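Two-arm folding cell, bay 3, Studbridge shared workshop
Walk-round checklist, October, filled in with comments

Checked by: Mikkel Bjarnason
Second pair of eyes: Seija Pelkonen
Arms off for sections 1 and 2, arms on for the rest.

Status words used on this sheet: OK, WATCH (fine to run, look again next time), FIX (do not run until done), N/A.

1. POWER AND STOPS

1.1 Main switch reachable without leaning over the table. OK

1.2 Emergency stop cuts motor power to both arms. OK
Tested one arm at a time, then together. The arms drop when power goes, so keep your hands out from underneath when you test it.

1.3 Power strip not overloaded, plugs fully seated. WATCH
All plugs were tight. The strip is still on the floor behind the table. It was supposed to go up on a bracket after the last check. Seija has the bracket.

1.4 Floor behind the table clear of loose cable. FIX
Same comment as last time. The spare coil needs to be hung up or taken home. Both adapters should be off the floor too.

1.5 Fuse rating matches the label. OK
Label was peeling. Wrote a new one.

2. ARMS AND MOUNTS

2.1 Mounting frame bolts tight on both sides. OK
One bolt on the right arm took a quarter turn. Marked all of them with paint pen so we can see if they move.

2.2 Wrist screws present and snug. OK

2.3 Motor wires not rubbing or pulled tight at full reach. WATCH
The loops at the right arm motor are bigger than they need to be. Nothing is chafed. Shorten them the next time that housing is open, but don't open it just for this.

2.4 Gripper fingers not cracked, pads stuck down all the way around. OK
Pads are the Skokness ones. We have one spare set in the drawer. If you use it, write it on the board.

2.5 Gripper force limit set in the controller. OK
Set to 5 on both sides. Somebody had the left one higher. Please leave it at 5 unless you have talked to one of us.

2.6 Wrist cameras secure, cables strapped. OK
Wiped both lenses.

3. TABLE

3.1 Top wiped, no tape residue, no loose screws. OK

3.2 Panels level where they meet. OK
Ran a straightedge over the seam. A pants leg dragged over it did not catch.

3.3 Table feet locked. OK
The one closest to the door is stiff. Use the long wrench.

4. RUNNING CHECK

4.1 Tan work pants on the table, grippers closing on cloth, slow speed.
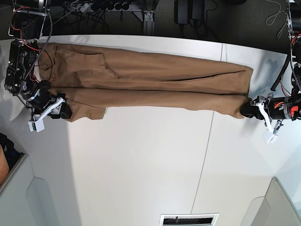
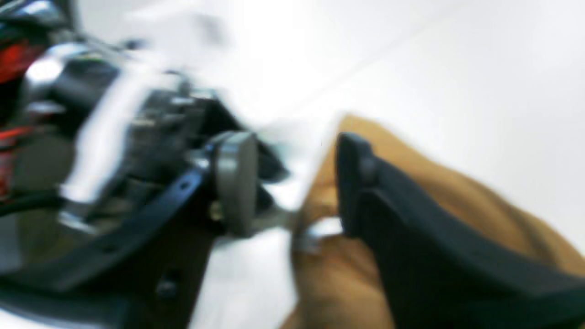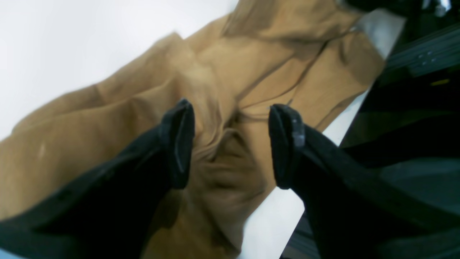
4.2 Arms stay inside the taped zone during the whole fold program. OK

4.3 Neither arm touches the other at the closest point. WATCH
The closest point in the program is when both grippers come to the middle for the second fold. I measured 260 mm between the wrists with the program paused there. That is enough, but it is less than it was before the fold points were moved. If anyone moves them again, measure again and write the number here.

4.4 Grippers release cleanly, cloth not dragged. OK
Ran it with the pants and then with a shop towel. The towel is thin and the fingers sometimes pick up nothing, but that is a folding problem and not a safety one, so it does not count against this line.

4.5 Pull test: tug on the cloth while both grippers hold it, program paused. OK
The cloth slides out before the arm moves. It should always do that. If the arm moves first, stop and call one of us.

4.6 Motor housings after half an hour of running. OK
Warm on both sides. You could keep a hand on either one. Power was off when I touched them.

4.7 Error log read and cleared. WATCH
Got code 521 once, at startup. The Posex manual calls it a lost encoder message. It went away after a restart and did not come back in roughly an hour of running. If you get it in the middle of a program, that is a FIX and the cell stays off.

5. PEOPLE

5.1 Taped zone on the floor complete. FIX
Tape has lifted along the side by the lathe. Needs redoing with the wide yellow roll. Don't use masking tape.

5.2 Sign up on the bay: arms may start without warning. OK

5.3 Sleeves, lanyards and long hair tied back or tucked in. OK
Applies to visitors as well. We had a few people on Saturday who walked straight up to the table to feel the cloth. Whoever is running the arms has to stop them first and talk second.

5.4 One person on the stop whenever the arms are moving. OK
This means a person standing there with a hand free. Sitting at the laptop does not count.

5.5 First aid box stocked. OK
Added plasters and a new pair of scissors.

6. OPEN ITEMS

Floor cable and adapters (1.4). Mikkel, before the next run.
Tape by the lathe (5.1). Seija.
Power strip bracket (1.3). Seija, same visit if she can.
Wire loops, right arm (2.3). No date.
Ask Griffiths whether the replacement stop button comes with the guard ring or if we have to order it separately.

Cell stays switched off at the wall until both FIX items are signed.

1.4 signed: M.B.
5.1 signed: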